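Ticket 536: Right hand drops or crushes stem on grape pick, unit 3
Site: Benamport demo floor
Opened by: Meenakshi Achari
Assigned: Nithin Thampi
Priority: normal
Status: monitoring

Reported
Right hand closes on the grape bunch, lifts, then thumb relaxes during the arm move. Left hand OK. No fault shown on the operator page. Happens more after lunch than first thing.

Log

N. Thampi: Pulled the hand log. Thumb current falls off 31 seconds after close, every time. Matches the hold timeout in the Grirkel hand config. Left hand has the timeout disabled. Right hand was swapped in September and came up with factory values.

N. Thampi: Disabled timeout on right hand, saved, power cycled. Value did not survive the restart. Saved again from the service account, restarted, value kept. Operator account can write the setting but not store it. Separate ticket needed for that.

M. Achari: Ran 96 picks. Thumb holds. 3 drops left, all at full reach toward the shelf. Different cause?

N. Thampi: Likely cable. With the arm extended the hand cable goes tight at the wrist and thumb position reads low. Please check slack before the next run.

M. Panicker: Checked. Clip nearest the wrist was set too far back. Moved it forward, cable now has slack at full reach. Wrist cover refitted, screws hand tight only. Do not use the driver on these, the inserts pull out.

M. Panicker: Reran the shelf pick from the head camera view, both crates left on the platform. Left arm parked by the near crate.
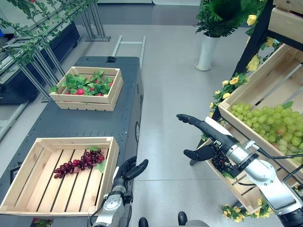 Fig. 1. Right hand holding dark grapes at the shelf, left hand upright beside the near crate.

T. Sastry: Is the hand zero still good after the clip move? Last time we skipped it and had to redo the whole grasp table.

M. Panicker: Rezeroed both hands, arms at home. Offsets within limits. Old and new values are in the Landar folder under the ticket number.

N. Thampi: Added hold timeout and clip position to the hand swap checklist. Leaving open until the next full run is logged. Meenakshi to close if there are no further drops.

Last update: 11 Jun 2026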